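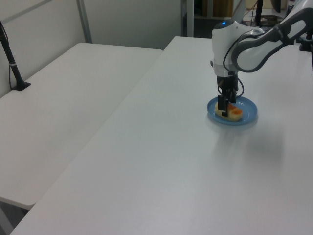 Clundham Cemetery

Clundham Cemetery is a burial ground on the northern side of Clundham, opened to relieve the parish churchyard. It has 493 marked graves, 134 of them in the lawn section, where kerbs, railings and gravel are forbidden and gnomes merely discouraged. The rules run to two pages, one of them on vases. In April the mason Nhi Nghiêm asked for a clearer limit on headstone height. The reply confirmed that headstones should be "of modest height".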